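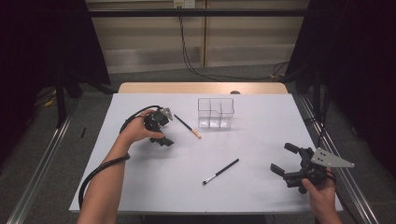

Looking After Cables and Small Gear Between Shows

Most of the trouble bands have on stage starts in the rehearsal room or the van. A few habits at home will keep your cables and pedals working through a run of dates.

Coil cables over-under. Make one normal loop, then one with a backward twist, and keep going to the end. Wrapping around your elbow puts a twist in the wire and breaks it near the plug.

Tie each coil with a hook-and-loop strap. Tape leaves glue behind.

Mark both ends. A band of colored heat shrink works, and so does nail polish. Pick one color per player.

Clean jacks twice a year. Put a little contact cleaner on a spare plug, push it in and out 4 times, and leave the pedal unplugged until it dries. Household oil sprays leave a film, so keep those in the garage.

Scratchy knobs usually need the same cleaner. With the power off, spray a short burst into the opening of the control and turn it end to end around 80 times.

Dust keyboards and mixers with a soft, dry paintbrush. Work from the back toward you with the faders all the way down. Skip the canned air on faders, as it pushes dirt further in.

Store drum heads flat. Leaning them in a closet over the summer can warp the rim.

Pack a small repair bag: fuses, 9-volt batteries, a multi-tool, two spare patch cables and a drum key. Check it in September before the fall dates start.

Kamala Nambiar

2 comments

Pamitz
Does over-under work on speaker cable too? Mine is 200 feet and stiff as a hose.

Hassanpour
Yes, just make the loops bigger. Leave it in a warm room for an hour first.

Shares: 80

Contact | Copyright Grolisico | Back to top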